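Reference > Machine learning > Robotics > Demonstration gathering

Demonstration gathering

Demonstration gathering (also called demo collection or, in older workshop papers, "teaching runs") is the practice of recording a robot while a person steers it through a job, so that a learning system can later be trained to copy the movements. Each recording is called an episode. A set of episodes covering one job is usually given a short name and a written rule for what counts as finished.

The method is often described as simple, and the recording part is. Whether the results deserve the claims made for them is a separate matter, and much of the published writing comes from groups reporting on their own sets.

Household jobs

Early sets were mostly made up of blocks being moved between bowls. Household jobs became popular later, partly on the argument that loose, shifting materials such as rice, soil and cat litter would force a system to cope with variety. Scooping a litter tray is a common choice. It needs a tool, a target that may be partly buried, a container to empty into, and some care not to throw grit over the table.

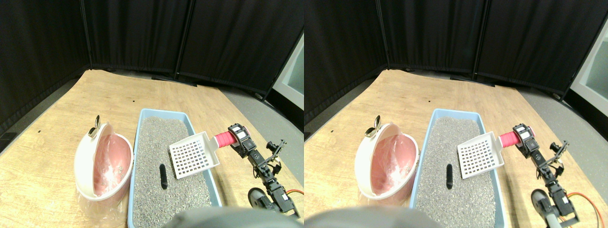
Supporters say that a job of this kind stands in for a whole family of others, from sieving flour to clearing leaves. The evidence is thin. Ghizlane El-Sayed, reviewing the field in a set of lecture notes, found that most groups tested their systems on the same table, with the same tray, as they had used for recording. A good score under those conditions shows that the system can repeat itself. It says little about a kitchen floor in someone else's house.

The Niltosness set

The best-known litter set is Niltosness, which holds 3,661 episodes recorded by a small team under Ferdinand Holzer. It was gathered with a control program named Zostik, and the first release came out in August. Holzer's stated rule was that an episode counted once the dark piece had left the tray and gone into the bin. How much litter went with it was left out of the rule. Critics noticed this fairly quickly.

A later check by Padmavathi Annamalai looked at 500 of the episodes, picked at random. She reported that roughly 16 per cent were near copies of the one before, with the piece put back in almost the same spot. Holzer replied that near copies do no harm to training. Annamalai's answer was that they do no good either, and that they make the total look larger than it is. Both points have been repeated ever since without anyone settling them.

Layout

Curtains or screens are commonly put up behind the work to keep the background plain. This makes training easier and has been criticised for exactly that reason, as homes are rarely hung with black cloth. Some teams move the bin, the tray or the cameras between batches. Others change nothing and describe the set as "controlled".

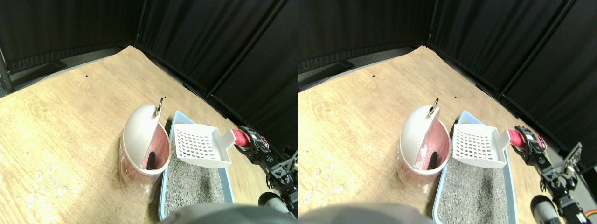 Scoop held over the litter, with a dark piece inside the open bin.

The choice of stand-in waste also matters more than the write-ups tend to admit. A firm, dark piece on pale or grey litter is easy for a camera to find. Real clumps take on the colour of the litter and fall apart when lifted. Lakmal Siriwardena has argued that any set using firm pieces should say so in its title, a suggestion that has not been taken up.

Operators

The person steering is the least studied part of the process. Habits creep in: one operator always enters from the same side, another shakes the scoop twice before lifting. A system trained on their work will pick up both habits along with the job. In the Choi trials, 2 operators shared the recording, and the trained arm was said to switch between their styles halfway through a scoop – a fault that was first written up as "adaptive behaviour".

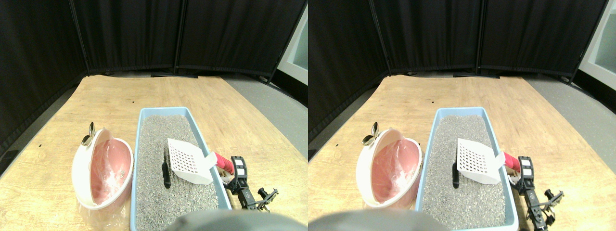 Failed attempts are another sore point. Most teams delete them. A smaller number keep them with a label, on the grounds that a system which has never met a dropped or badly angled scoop will have no idea how to recover from one. Aroha Whitcombe, who ran the Rikport recordings, kept every failure and published the lot, and the Rikport system scored lower than its rivals on the usual test. Whitcombe put this down to the test, which starts every attempt from a tidy position. That may well be right, though no test of her own has appeared.

Cost claims

Demonstration gathering is frequently called cheap. The figures given normally cover the arm and the cameras and leave out the hours spent resetting the table between episodes, which for loose materials can be longer than the episodes themselves. Smoothing litter by hand is slow work and seldom gets a line in the budget.

See also: Imitation learning; Remote control of robot arms; Test design

Reader comments

mossgate: The Niltosness section is a bit harsh. Near copies are normal in any set that size.

P. Tarrow: Harsh but fair I'd say. I trained on it and moved the tray a hand's width to the left. Arm went straight for the tabletop.

quillon: Could somebody add a source for the Choi "adaptive behaviour" bit? I remember it from a talk but can't find it in print.

mossgate: It was in the first draft only, they changed the wording later.

Contact the editors | Text may be reused with credit | Back to top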